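제품 검토: 트릴홀름(Trilholm) 변전소용 시각 동기 게이트웨이

본 검토는 변전소 자동화 설비의 교체를 준비하는 배전 사업자의 실무 부서를 위하여 작성되었다. 검토 대상은 트릴홀름사의 통신 게이트웨이이며, 기존 설비로 널리 쓰이는 플룰로렉(Flulloreck) 단말과의 연동을 전제로 하였다. 시험은 11월 한 달간 톤빌(Tonville) 실증 변전소의 예비 배전반에서 진행하였다.
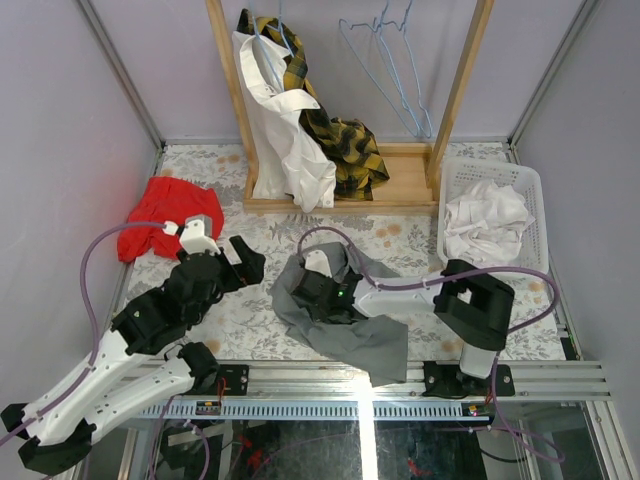 사진 제공: 엄규리

설치 절차는 대체로 명확하다. 전원은 이중화되어 있고 단자대 표기가 도면과 일치한다. 다만 접지 단자가 통신 포트 바로 아래에 있어 굵은 접지선을 사용할 경우 광케이블의 곡률 반경을 확보하기 어렵다. 반 내부 여유가 적은 현장에서는 별도의 브래킷을 검토하여야 한다. 국문 설명서는 설치 편까지만 제공되며, 설정 편은 영문본을 참조하여야 한다.

프로토콜 변환 기능은 IEC 61850과 DNP3를 모두 지원한다. 시험에서는 측정점 200개를 등록하고 상위 시스템으로 전송하였으며, 정상 부하에서 누락된 이벤트는 확인되지 않았다. 동일 시각에 다수의 상태 변화가 발생하는 조건에서는 이벤트 순서가 바뀌어 기록된 사례가 두 차례 있었다. 제조사에 문의한 결과 버퍼 설정값을 조정하라는 회신을 받았고, 조정 후 같은 조건의 시험에서는 재현되지 않았다.

시각 동기는 위성 수신기와 네트워크 방식 중에서 선택할 수 있다. 위성 신호를 차단한 상태에서 내부 발진기로 전환되는 동작은 세 차례 모두 정상이었다. 그러나 전환 경보가 기본값으로 비활성화되어 있는 점은 개선이 필요하다. 운영자가 이를 모르고 지나칠 경우 사고 기록의 시각 정보를 신뢰할 수 없게 된다.

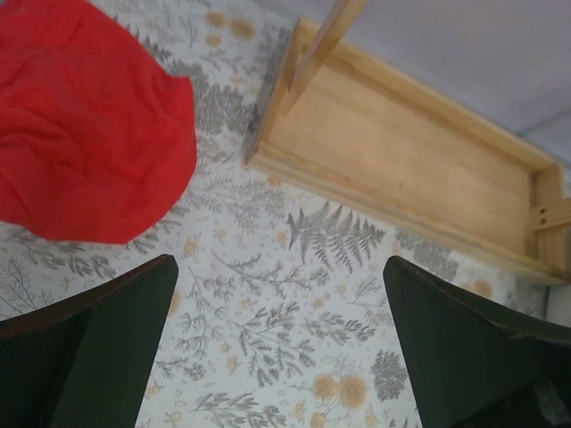
설정 프로그램 말릭(Malik)은 기능에 비하여 화면 구성이 복잡하다. 측정점 목록을 표 형식 파일로 일괄 등록할 수 있는 점은 유용하나, 오류가 있는 행의 번호를 알려 주지 않는다. 시험 중 102번째 행의 주소 중복을 찾기 위하여 전체 목록을 수작업으로 대조하여야 하였다. 사용자 권한은 조회와 변경으로만 구분되며, 승인 단계를 둘 수 없다.

종합하면 본 제품은 중소 규모 변전소의 게이트웨이로 채택할 수 있는 수준이다. 도입 시에는 전환 경보의 활성화와 버퍼 설정값을 인수 시험 항목에 포함할 것을 권고한다. 펌웨어 변경 이력의 제공 범위는 계약 전에 서면으로 확인하기 바란다.

검토: 엄규리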